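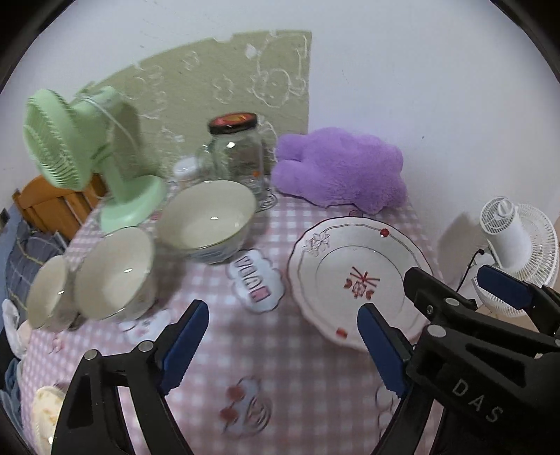

The corner table at Hultham, with the bowls along the left side.

Do you like setting a table? I mean really like it – the kind of person who moves a bowl two inches, steps back, and moves it again? Then I would love to have you join us in February!

I run the Jukar Table Project, a small study of how people arrange and clear everyday dishes at home. I'm looking for 133 adults to come in, set a small table their own way, clear it, and set it again. No training needed, and there's no wrong way to do it. If you stack everything in one big tower at home, please do that with us too (within reason, I'm fond of these plates).

What you'd be working with

Mostly bowls and plates, the sort you'd have in your own cupboard. The round cream plate has yellow flowers all over it and a ring of little white dots on the rim. It's my favorite, and I've eaten a lot of toast off its twin. Then there's the bigger white one with the wavy red-brown edge, plus three bowls with small printed patterns on the outside.

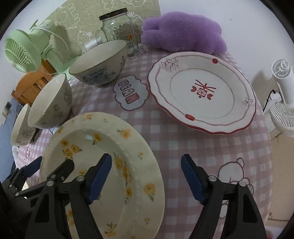
How a visit goes

You come to our room on the second floor of the Uchida Building in Hultham. We have a quick chat and you sign a consent form. After that you do three rounds at the table, with a break whenever you want one. Most people are out the door in 200 minutes, and that includes lunch, which we pay for! You'll get a $60 gift card at the end, even if you decide to stop early.

Who can take part

Anyone 18 or over who can stand or sit at a table and lift a dinner plate comfortably. Left-handers, please write in, we are short on you. If you need a chair, a lower table or a different start time, just say so and I'll set it up. You can't take part if you did the Trevadero kitchen study last year – sorry, I know some of you had fun with that one.

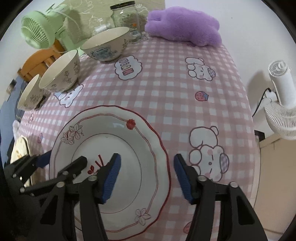

The scalloped plate, red flower on the rim and all.

How to sign up

Send an email with "Table 1644" in the subject line to tables@jukarproject.example by 11 January 2023. Tell me your age, which hand you use, and a couple of mornings or afternoons that suit you. I answer everything myself, so give me a few days. Parking is free behind the building, and the elevator is just inside the side door.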